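Melteck Trenchcoat »Urkell«
Damen, Baumwollgabardine, Größen 34 bis 48

Es gibt Mäntel, die man in einer Serie sieht und danach wochenlang im Kopf hat. Genau so ist der Urkell entstanden! Kedir Yilma, unser Schnittmacher, hat einen Winter lang alte Agentenserien geschaut (zum Teil ohne Ton, nur wegen der Kragen) und im Januar lag dann ein Stapel Skizzen auf dem Tisch: breite Revers, tiefe Taschen, ein Gürtel, den man knotet und nie durch die Schnalle zieht. Daraus ist unser erster Trenchcoat geworden, und wir tragen ihn im Atelier inzwischen fast alle.

Der Stoff ist eine dicht gewebte Gabardine von Flukance, 100 % Baumwolle, ohne Glanz. Am Anfang steht sie ein bisschen, die Ärmel haben richtig Stand — nach ein paar Wochen fällt sie weicher und bekommt an den Ellbogen und am Gürtel diese feinen Knitter, die wir an alten Trenchcoats so lieben. Bitte nicht wegbügeln, oder jedenfalls nicht alle. Einen Nieselregen auf dem Weg zur Bahn macht der Mantel gut mit, für einen langen Wolkenbruch nehmt ihr besser einen Schirm dazu.
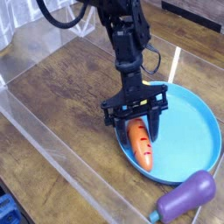

Greifer über hellblauem Teller

Schnitt und Passform

Der Urkell ist zweireihig und reicht bei den meisten bis knapp unters Knie. Die Schultern sind leicht überschnitten, ein dicker Pullover passt also gut drunter. Wer zwischen zwei Größen liegt, nimmt die kleinere. Wer den großen, fast geliehenen Look mag (Kommissarin, dritte Staffel, seit gestern nicht geschlafen), bleibt bei der größeren und zieht den Gürtel eng.

Am Rücken sitzt eine lose Passe, darunter eine tiefe Gehfalte mit Knopf. Offen getragen schwingt der Mantel beim Gehen wunderbar mit, geschlossen wirkt er viel strenger. Probiert unbedingt beides aus!

Die Knöpfe sind aus Büffelhorn und fallen alle etwas verschieden aus, von hellem Honig bis fast schwarz. 9 Stück sind angenäht, 2 Ersatzknöpfe stecken in einem Tütchen in der Innentasche. Beim ersten Muster hatten wir matte Metallknöpfe dran, das sah toll aus, klapperte aber bei jedem Schritt gegen die Schnalle.

Farben

Sand ist der Klassiker, ein warmer Ton ohne Gelbstich. Tinte ist ein sehr dunkles Blau, das abends als Schwarz durchgeht und bei Tageslicht viel freundlicher aussieht. Unser heimlicher Liebling ist Tinte mit hellen Jeans und einem Rollkragen in Creme. 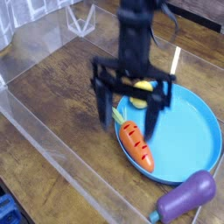
Das Futter hat Évan Gaillard gezeichnet, der auch schon die Tücher der Reihe Yazzie für uns gemacht hat. Es ist ein kleines Muster aus Schlüsseln und Telefonhörern, in Sand auf Rostrot, in Tinte auf Petrol. Von außen sieht man davon nichts, bis man die Ärmel einmal umschlägt, und dann wird man garantiert darauf angesprochen. Die Ärmel selbst sind mit glatter Viskose gefüttert, damit der Pullover nicht hochrutscht.

Details

Obermaterial: 100 % Baumwolle
Futter: 100 % Viskose
Knöpfe: Büffelhorn
Taschen: zwei schräge Außentaschen, eine Innentasche mit Knopf
Gürtel: abnehmbar, Schnalle mit Leder bezogen
Artikelnummer: 574

Pflege

Chemische Reinigung, vorher den Gürtel abnehmen. Kleine Flecken mit einem feuchten Tuch abtupfen, nicht reiben. Auf einem breiten Bügel trocknen lassen und nicht auf die Heizung legen, das Leder an der Schnalle wird sonst hart. Nach einem Regentag hilft es, den Kragen hochzustellen und die Taschen auszuleeren.

Änderungen

Ärmel und Saum kürzen wir im Atelier gern für euch. Schreibt uns bei der Bestellung einfach Körpergröße und Armlänge ins Bemerkungsfeld, bei Rückfragen melden wir uns vor dem Zuschnitt. Geänderte Mäntel können wir leider nicht zurücknehmen, also lieber erst zu Hause anprobieren und uns den Urkell danach zum Kürzen zurückschicken.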